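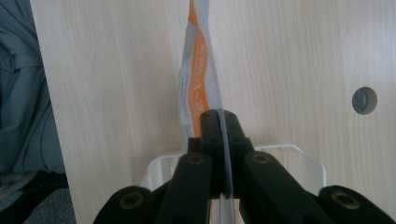

# Chapter 7. Panel Furniture and Knock-Down Fittings

## 7.1 Scope of the chapter

Most office and storage furniture sold today is built from flat panels. The panels are cut, edged and bored at a factory, packed flat, and joined at the place of use with fittings that can be tightened and released again. Furniture of this type is called knock-down furniture, and the parts that join it are called knock-down fittings.

Chapter 6 dealt with solid-wood joints, which depend on glue and on the fit of one shaped piece in another. Panel joints depend mainly on metal and plastic parts set into bored holes. The position, diameter and depth of each hole therefore decide whether a cabinet stands square. A hole bored a little too shallow leaves its fitting standing above the face. A hole bored too deep may break through the other side.

After completing this chapter, the reader should be able to:

- name the parts of a cam-and-dowel joint and state what each one does
- read a boring plan and transfer it to a panel
- tell a structural hole from a shelf hole or a cable hole
- seat, tighten and release a cam without damage to the board
- sort and store small fittings during assembly

## 7.2 Terms

**Face.** Either of the two broad surfaces of a panel. Where the panel has a wood-grain surface, the grain normally runs the long way on an upright and from side to side on a shelf.

**Edge.** Any of the four narrow surfaces. Edges that will be seen are usually covered with a thin strip, or band.

**Blind hole.** A hole that stops inside the board. Cam holes are blind.

**Through hole.** A hole that passes from one face to the other.

**Cam.** A round metal part with a slot in its face and a curved groove in its side. Turning it draws the head of a connecting bolt inward.

**Plug.** A cap, commonly plastic, that fills or covers a hole. Some plugs match the face of the panel, while others are left gray or white on surfaces that will be turned to a wall.

A single round hole in an otherwise plain panel should not be identified by size alone. Depth, distance from the nearest edge, and the presence of a smaller hole in that edge must all be checked. A cam hole always meets a bolt hole coming in from the edge -- if there is no such hole, the opening has some other purpose.

## 7.3 The example cabinet

The exercises in this chapter refer to one product, the Plovau low cabinet, drawn up for teaching by Han-gyeol Cheon and revised by Noura Nimri. It has two uprights, a top, a bottom, one fixed shelf and a back. The finished width is 796 mm. The full boring plan is given at the end of the chapter.

All dimensions on the plan are measured from the front edge and the bottom edge of each panel. These are the reference edges. They are marked with a pencil tick before any other work is done, and the tick stays on the panel until the cabinet is closed. Measuring from the opposite edge is the most common source of error in student work, and it can't be corrected once the hole is bored.

## 7.4 Handling panels and small parts

Surfaced panels scratch easily and chip at the corners. Lay them on a blanket or on the flattened carton. Carry them on edge. Do not slide one face across another.

Fittings are usually supplied in printed packets or clear bags, with the type and quantity shown on the label. Open one packet at a time, check the contents against the parts list, and empty them into a shallow tray. Keep the packet until the cabinet is finished, as the part number will be needed if a piece is missing. Clear plastic strips and offcuts of wrapping should be removed from the work area. A strip caught between two panels will hold the joint open, and it is hard to see against a pale surface.

## 7.5 Preliminary exercise

Obtain one bored panel and one empty cam of the correct size.

1. Mark the two reference edges.
2. Measure the distance from each reference edge to the center of every hole. Record the results to the nearest half millimeter.
3. Measure the depth of each blind hole with the rod of a caliper.
4. Set the cam in its hole with the arrow toward the edge. The cam should lie flush with the face or slightly below it.
5. Compare your figures with the boring plan and note any difference greater than 2 mm.

Keep the record sheet. It will be used again in Section 7.8, where the same panel is joined to an upright.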